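Plugging in a charger is dull work, and at Drastus it gets done all day by people guiding a robot hand. Every run is recorded as an example for a learning system called Traker. The project has 700 of them so far and wants 1492 by March.
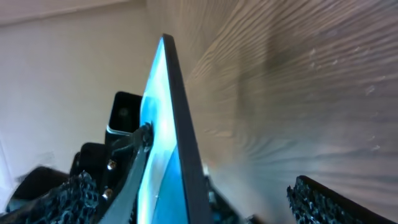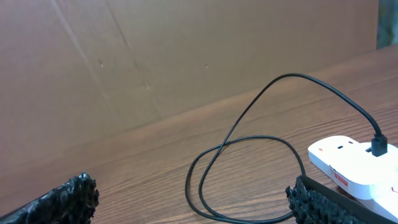
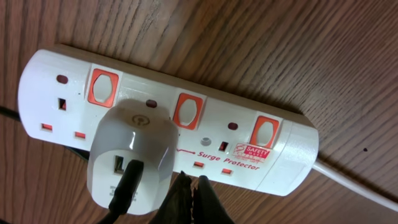

Seven hundred tidy runs teach less than a smaller set with mistakes left in, according to Dima Matar, who would keep every fumble and label it. Zulmira Coelho leads the recording and half agrees – she keeps a fumble if the person recovers from it. Each run is checked by two people before it goes into the set.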